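第3章 Stellowの導入と初期設定

ようこそ、第3章へ! ここからいよいよ、Vurnikの画面をがらりと変える高精細テクスチャ&ライティングパック「Stellow」を入れていきます。発売から年数の経ったゲームですが、Stellowを入れて港町の夜道を歩くと、石畳の光り方だけで足が止まります。作業そのものは難しくありません。コーヒーでも用意して、順番にやっていきましょう。

本章の内容は2018年1月14日時点の版で確認しています。第2章のバックアップがまだの方は、先にそちらを済ませてください。

3.1 用意するもの

・Vurnik本体(最新パッチ適用済み。タイトル画面を一度でも表示させておくこと)
・MOD管理ツール Jitaru
・Stellowの本体ファイル(圧縮状態で650 MB)
・コントローラー設定用の追加ファイル Kiltik(任意)

注:ダウンロード販売版とディスク版では、インストール先のフォルダーが異なります。ディスク版の方は、3.2の手順4で必ず場所を確かめてください。

3.2 Jitaruにゲームを登録する

1. Jitaruを起動します。初回は言語の選択画面が出るので「日本語」を選びます。
2. 左上の「ゲームを追加」を押します。
3. 一覧にVurnikが出ていれば、それを選んで手順5へ進みます。
4. 出ていないときは「手動で指定」を押し、Vurnik.exeのあるフォルダーを開いて「決定」を押します。
5. 「プロファイル名」を入力します。あとから変更できますが、半角英数字にしておくのがおすすめです。
6. 画面下の帯に「準備完了」と出たら登録は終わりです。

注意:セーブデータのフォルダーを指定しないでください。エラーは出ずに登録できてしまうのですが、3.3の展開でセーブデータと同じ場所にファイルが散らばります。片付けがとても大変です。

3.3 Stellowを展開する

1. 「MOD」タブを開き、ダウンロードした圧縮ファイルをそのままウィンドウに放り込みます。自分で解凍する必要はありません。
2. 展開方法をたずねられます。「標準」を選びます。
3. 進行状況のバーが右端に届くまで待ちます。途中でしばらく止まって見える箇所がありますが、大きな地形テクスチャを処理しているところなので、そのままお待ちください。
4. 完了の画面で、ファイル数が2,031になっているか確認します。
5. 数が足りないときは「やり直す」を押します。それでも合わなければ、圧縮ファイルをダウンロードし直します。
6. MOD一覧でStellowにチェックを入れ、「適用」を押します。

注:セキュリティソフトが動いていると、手順4の数が合わないことがよくあります。隔離されたファイルがないか、ソフトの履歴を見てみてください。

11月より前のStellowを使っていた方は、上書きをせず、一覧から古い版を右クリックして「削除」してから手順1に入ってください。水面の設定ファイルの名前が変わったため、両方が残っていると海が真っ黒になります(これはこれで迫力があるのですが……)。

3.4 読み込み順を整える

Jitaruの一覧は、下にあるものほど後から読み込まれ、優先されます。次の順に並べてください。

1. 公式の追加データ
2. 日本語フォント
3. Stellow
4. Kiltik

ドラッグで動かせます。並べ終えたら「順番を固定」に鍵のマークが付いているのを確かめましょう。ほかのMODも入れている場合、Stellowより上に置くのが基本です。ただし、人物の顔や髪だけを変えるMODは、どちらに置いても見た目は変わりません。

注意:Jitaruに登録できるMODは最大100個です。上限に達すると、新しいMODが一覧の末尾に灰色で表示され、適用されません。

3.5 動作を確かめる

1. 必ずJitaruの「プレイ」ボタンからゲームを起動します。デスクトップのショートカットから起動すると、Stellowは読み込まれません。
2. タイトル画面の右下に「Stellow」の文字があれば成功です。やりました!
3. 「はじめから」を選び、最初の宿屋を出て港まで歩いてみます。
4. 動きが重いと感じたら、メニューの「画質」から「影の距離」を一段ずつ下げます。いちばん効くのがこの項目です。
5. まだ重いときは「草の密度」を下げます。森に入るまではほとんど違いがわかりません。

初回の起動だけは、シェーダーの準備のために読み込みが長くなります。二回目からは見違えるほど速くなりますので、ここで強制終了しないでくださいね。

3.6 Kiltikでボタンを割り当てる(任意)

キーボードとマウスで遊ぶ方は、3.7へ進んでかまいません。

1. コントローラーをつないでからゲームを起動します。
2. メニューの「操作」に「Kiltik」の項目が増えているので、それを開きます。
3. 用意された14種類の配置から、好みに近いものを選びます。
4. 変えたいボタンを選び、割り当てる動作を指定します。
5. 「保存して戻る」を押します。

「撮影モード」を押しやすいボタンに割り当てておくと、本当に楽しいですよ。夕暮れの灯台に着いたら、ぜひ使ってみてください。

注:「戻る」だけを押すと変更は保存されません。

3.7 つやの調整

Stellowでいちばん遊びがいのあるのが、この「つや」の項目です。

1. メニューの「画質」から「Stellow詳細」を開きます。
2. 「反射の強さ」を中央に合わせます。
3. 「表面の粗さ」を左いっぱいまで動かし、そこから少しずつ右へ戻します。
4. プレビューの板を回しながら、光の出方を見ます。
5. 気に入ったところで「登録」を押します。登録した値は、プロファイルごとに保存されます。

注意:両方の項目を最大にすると、雨の場面で画面がちらつくことがあります。光の点滅が苦手な方は避けてください。
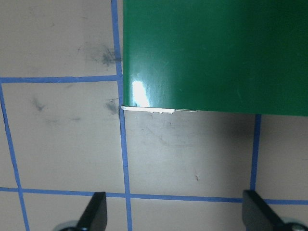
「表面の粗さ」は、左へ動かすほど照り返しが小さく鋭くなり、右へ動かすほど広がってぼやけます。数値だけを見て決めるより、身近なつやのあるものを手本にするとぐっと楽になります。写真の緑のシートなら、左下の角の近くに縦長の白い照り返しが明るく出ていて、そのすぐ右には擦り傷のような斜めの筋がうっすら見えますね。プレビューの板でもこのくらいの光を目指し、続けて「細かな傷」を弱めに入れてみてください。船の甲板や酒場のカウンターが、急に使い込まれた品らしく見えてきます。値が決まったらゲームをいったん終了し、Jitaruの「プロファイルを書き出す」で控えを取ってから、第4章の天候設定へ進みましょう。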